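報道関係者各位

株式会社Hodier
11月

Hodier、双腕ロボット用ハンド4機種の比較試験結果を公開
はさみの受け渡し、袋の把持など5課題で計700回の試行を実施

株式会社Hodier(以下、当社)は、双腕ロボットに装着するハンド4機種について、身近な道具と薄い包装物を扱う作業の比較試験を行い、その結果をまとめた報告書を公開しました。試験は当社のPlistton試験室で実施し、ハンドの提供元であるBodham社の協力を得ています。
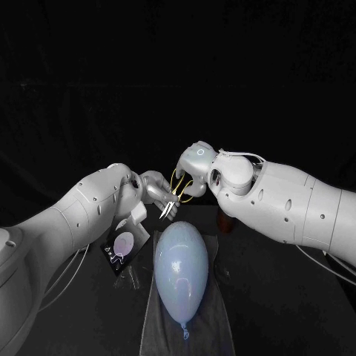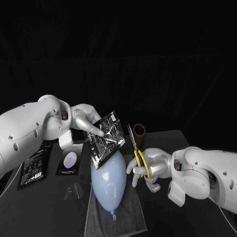 試験作業の様子。いずれも、折りたたんだタオルに載せた風船の上方ではさみを扱っている。

■試験の背景

ロボットハンドの仕様書には、把持力、可搬質量、開閉ストロークといった数値が並びます。箱や円筒の部品をつかむ用途であれば、この数値で機種をある程度まで絞り込めます。一方、はさみのように輪の部分に指をかける道具や、つまむ位置によって形が変わる包装袋では、仕様書の数値と実際の作業結果が一致しないことが以前から社内で指摘されていました。

当社には、研究機関や製造業のお客様から「多指ハンドと二指グリッパのどちらを選べばよいか」という問い合わせが継続して寄せられています。これまでは個別の案件ごとに試作と評価を行ってお答えしてきましたが、案件によって腕も照明も対象物も異なり、結果を横に並べて比べることができませんでした。今回は腕、カメラ、制御装置、対象物をそろえ、ハンドだけを交換して試験しています。

■試験の条件

対象としたのは、当社製の二指グリッパと多指ハンドが各1機種、Bodham社製の多指ハンドが2機種の計4機種です。課題は次の5つを設定しました。

課題1 机上のはさみを取り上げる
課題2 はさみを左右のハンドの間で受け渡す
課題3 薄い袋の角をつまみ、傾けて保持する
課題4 片手で袋を、もう一方の手ではさみを持ち、両者を近づけて静止する
課題5 机上に平らに置かれた袋を拾い上げる

1機種1課題につき35回、合計700回の試行を行いました。制限時間は1回あたり60秒です。時間内に完了しなかった場合のほか、対象物を落とした場合、風船を割った場合、操作者が非常停止を押した場合も失敗として数えています。やり直しは認めていません。

課題2から課題4までは、膨らませた風船を作業位置の下に置いて行いました。はさみの先端や手先が下がりすぎると風船に触れるため、腕の高さ方向のずれを判定しやすくなります。風船への接触は、割れた場合に限らず、別の項目として記録しました。風船は試行のたびに外観を確認し、しぼみが見られたものは交換しています。

操作は遠隔操作によるものです。操作者は3名で、機種を試す順番は操作者ごとに入れ替えました。試験の開始前に、各機種で同じ長さの練習時間を設けています。

■試験の構成

制御装置には、当社の双腕用コントローラ「Onyeka」を使用しました。Onyekaはハンド側の通信方式の違いを吸収する変換部を備えており、ハンドを交換しても腕側の設定を書き換える必要がありません。今回の試験では、4機種とも同じ軌道生成の設定、同じ速度上限で動作させています。

視点の違いによる影響を見るため、頭部カメラの映像のみを使う条件と、頭部と手首の映像を併用する条件をどちらも含めました。映像条件の割り振りは全機種で共通です。背景と机は暗い色で統一しました。予備試験で明るい机を使ったところ、はさみの刃と机の反射の見分けがつきにくいという意見が操作者から出たためです。

■主な結果

700回のうち成功は616回で、全体の成功率は88パーセントでした。

課題1では機種間の差が小さく、どのハンドでも安定してはさみを取り上げることができました。二指グリッパは輪の片側を挟む持ち方になりますが、持ち上げて運ぶだけであれば支障はありませんでした。

差が最も大きく表れたのは課題2です。受け渡しでは、渡す側の指が輪から抜けるまで、受け取る側が同じ輪の近くで待つことになります。多指ハンドは指を輪に通して保持できるため姿勢は安定しますが、指を抜く動作に時間がかかり、時間切れによる失敗が目立ちました。二指グリッパは短時間で離せる反面、受け渡しの途中ではさみが回転する例がありました。

課題3では、指先の表面材の違いが結果に影響しました。袋の表面に光沢があると、つまんだ後に袋が少しずつ滑り、傾きが変わることがあります。Bodham社製の2機種は指の構造がほぼ共通で、指先のカバーだけが異なりますが、この課題では両者の結果に明確な差が出ました。機種別の数値は報告書に記載しています。

課題4では、ハンドの種類よりも映像条件の影響が大きく出ました。頭部カメラのみの条件では、袋とはさみの前後の位置関係を読み違えやすく、風船への接触もこの条件に集中しています。手首カメラを併用した場合は接触が減りましたが、操作者からは、画面が増えることで視線の移動が多くなり疲れるという感想も聞かれました。

課題5は、4機種すべてで所要時間のばらつきが大きい課題でした。袋の端が机に密着していると指先が入らず、袋を机の縁まで滑らせてから拾う方法をとった操作者と、指先で袋をたわませて拾う方法をとった操作者に分かれました。方法を指定していなかったため、今回の結果だけで機種の優劣を述べることは避けています。

■結果の取り扱いについて

今回の結果は、特定の腕と制御装置の組み合わせで得られたものです。自律動作の成功率を示すものではありません。また、袋をはさみで切る動作そのものは採点の対象外としました。切断の出来は刃の状態や袋の材質に左右され、ハンドの比較とは別に評価する必要があると判断したためです。

Bodham社にはハンドの貸与と取り付け部品の提供を受けましたが、課題の設定、採点、集計は当社が行いました。報告書の公開前に同社へ内容を送付し、機種名と仕様の表記について確認を受けています。結果の記述に関する変更はありません。

■試験責任者のコメント

株式会社Hodier 評価技術部 Rakiya Okonkwo

「ハンドの選定では、どうしても指の本数の話になりがちです。今回の試験では、同じ多指ハンドでも指先のカバーを替えるだけで袋の保持が変わることを数字で確認できました。これから機種を検討される方には、まず対象物に触れる部分の材質を見ていただきたいと思います。

課題2の受け渡しは、私たちの予想より難しい課題でした。操作者の3名とも、はさみをつかむときより離すときのほうに気を使ったと話しています。離す動作については制御側でも改善の余地があり、Onyekaの次の更新で指を開く順序を設定できるようにする予定です。」

■今後の予定

当社は、同じ構成を用いた追加試験を準備しています。次回は課題5の拾い方を2通りに分けて再試験するほか、ケーブル類や布など、形の定まらない対象物を加えます。手首カメラの取り付け角度についても比較を行う予定です。

Plistton試験室では、お客様がお持ちのハンドを同じ課題で評価する受託試験の受け付けを開始しました。取り付け寸法と通信方式の確認が必要なため、お申し込みの前に下記窓口までご相談ください。試験室の見学は毎週月曜日の午後に、事前予約制で受け付けています。

■公開資料

・比較試験報告書(課題別、機種別、映像条件別の集計表を含む)
・採点基準書
・各課題の初期配置図

資料は当社ウェブサイトの技術資料ページから入手できます。試行の記録映像をご希望の方は、利用目的を添えてお問い合わせください。

■株式会社Hodierについて

双腕ロボット用ハンドおよびコントローラの開発、製造、評価受託を行っています。主な製品は、二指グリッパ、多指ハンド、双腕用コントローラOnyekaです。

■本件に関するお問い合わせ

株式会社Hodier 広報担当
技術的な内容については、評価技術部(Plistton試験室)より回答いたします。

※記載の内容は発表時点のものです。製品の仕様は予告なく変更する場合があります。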